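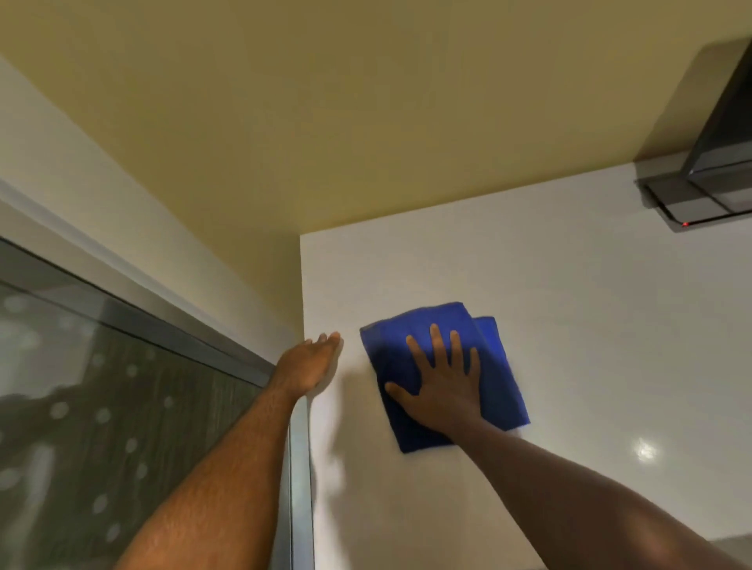
Wiping down the tall white panel next to the range hood, blue cloth, both hands up.

Robotics club minutes, July, taken by me (Ashley) because Verna had the snacks

We got going at 4:15. Verna Abernathy ran things and I typed as fast as I could, so yell if I got your part wrong.

Wiping project: we're calling the arm Dumlao now, the vote was 9 to nothing. The job is still the same one — learn to wipe a flat kitchen panel from watching people do it. We have 413 clips sorted and want 1000 before the Ronlow meet. Verna thinks the shiny panels are going to be trouble (glare!) and I agree, so the next batch gets a "shiny" tag and we'll train with and without it and compare.

We went back and forth on the left hand for ages. People like to put it flat on the panel while the right one does the wiping, and Dumlao only has the one arm. The Linthorpe group wants to crop it out. I'd leave it in for now, and so would most of the room. We'll look at it again once the first test run is done.

Money: we have $1488 left, and the new wrist motor from Nolach comes out of that. Verna is getting the price in writing.

To do
Ashley: label the folded cloth clips, fix the spreadsheet
Verna: motor quote, Ronlow entry form
Everybody: record more wiping, and please try tall panels too, we have way too many countertops

Also the blue bin of cables needs to be untangled before next time. Wrapped up at 5:30, and there are still pretzels in the cabinet.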